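Jewellery in a shoebox lid, basically. Talk me out of it (or into it)

Home > Storage and Sorting > Small Things

mirjam_e
October 1, 2026
After years of keeping everything in a soup bowl on the chest of drawers, I have bought a box. It is shallow, it is pink inside, and it has no compartments whatsoever. My sister says this makes it a tray with ambitions. I tried it out on the bed this afternoon with the things I wear most weeks.

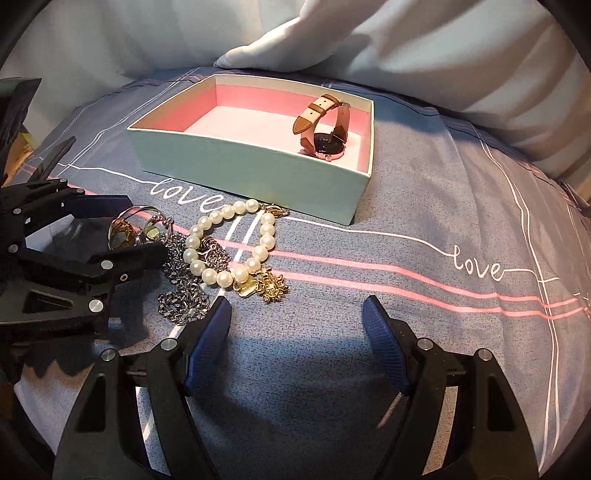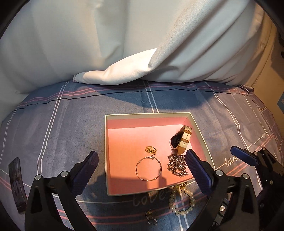

My question is whether I need dividers. The Fleron insert is 17 with postage, which seems a lot for some felt and a bit of optimism. The other option is to carry on as I am and accept that everything ends up in one corner by August.

Mirjam

silvan.g
Dividers, yes. Not the Fleron ones though, the glue gives up. I had a set in the bathroom and found the middle strip in the sink.

kuster_b
No dividers! You have a watch and a few bracelets, you aren't running a museum. I bought a Bachmann case with 70 little slots and I now own 70 little places to lose an earring.

Macarena J
Separate question, is the watch going to live in there with the pearls? Pearls are soft. A buckle will mark them sooner or later, and so will anything with a twisty metal edge like that rose-gold bangle. Mine get a cloth pouch of their own and they sulk in it quite happily.

mirjam_e
The pearls have survived the soup bowl, Macarena. But fine, point taken. I do have a pouch somewhere. It came with the Mamar earrings and has held a spare button ever since.

kuster_b
Leave the button where it is. It has rights by now.

andri_f
I'd keep the watch out altogether. If you wear it most days it wants a hook or a saucer by the door, otherwise you're digging about under the beads at seven in the morning. I also don't agree with Silvan about glue, you can cut strips of card to the width of the box and wedge them. Costs nothing and if you hate it you've lost a cereal packet.

silvan.g
Card bends. I've said this in at least two other threads.

andri_f
You have, and I've still got card in my drawer from before you joined.

Macarena J
Could you please both measure something for her instead.

mirjam_e
Right. Decision so far: pearls in the pouch, watch on a saucer, card strips on trial -- the Resetti muesli has volunteered. That leaves the beaded one, which tangles itself up if I so much as look at it. Does that go flat or rolled?

Macarena J
Flat, fastened if it has a clasp. Always fastened.

kuster_b
Back in the soup bowl.

mirjam_e
The soup bowl has soup in it, Benedikt. First time since we moved.

silvan.g
If the card bends, post it here. I'd like it on record.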